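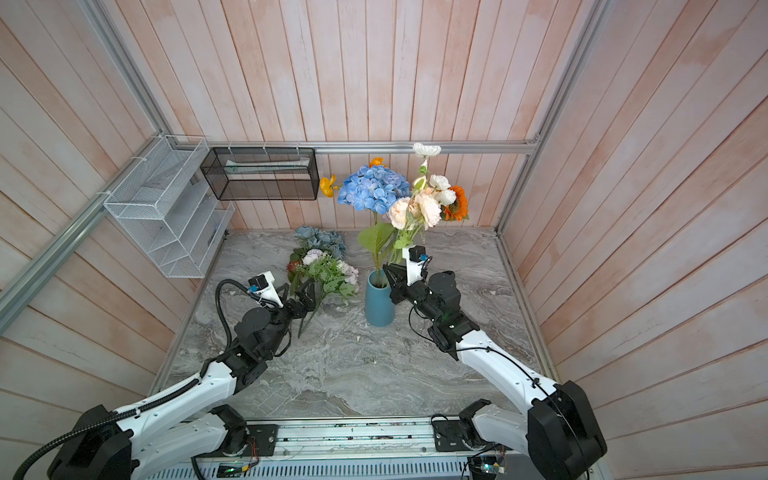
Artificial flowers on the gray marble-patterned surface.

Lindgren Display Rooms, Piltness
Fire and Electrical Checklist, Rooms Open to Visitors
Date: March 7, 2024
Checked by: Bradley Marsden

1. Exit doors open fully from inside: OK
Rear door sticks at the top corner. Opens with a normal push. Plane it before summer.

2. Exit signs lit: OK
Both on battery test for the full period.

3. Extinguishers in place, tags current: OK
2 units, front hall and stock room. Tags punched in February.

4. Fabric and artificial plants carry flame retardant label or certificate: PART
Certificate on file for the Plamum silk stems. Nothing for the Ferkumport garlands in the front window. Asked the supplier for paperwork. Take the garlands down if it has not come by the next check.

5. Displays kept clear of heaters: FAIL
Curtain in the front hall touches the wall heater, rated 3000 watts. Tied back during the visit. Needs a shorter curtain or a fixed hook.

6. Extension cords: FAIL
2 cords joined end to end behind the counter. Replace with one long cord or have an outlet added.

7. Aisle to rear exit clear: OK
Narrowest point 160 cm, at the ribbon rack.

8. Stock room shelving fixed to wall: OK
Top shelf is overloaded with boxed vases. Move the heavy boxes down.

9. Smoke alarms sound on test: OK
Stock room alarm is quieter than the one in the hall. New battery fitted, no change. Order a replacement.

10. Electrical panel accessible: OK
Door label faded, circuits 4 and 5 hard to read.

Items 5 and 6 to be fixed before the rooms open again. Copy to front desk.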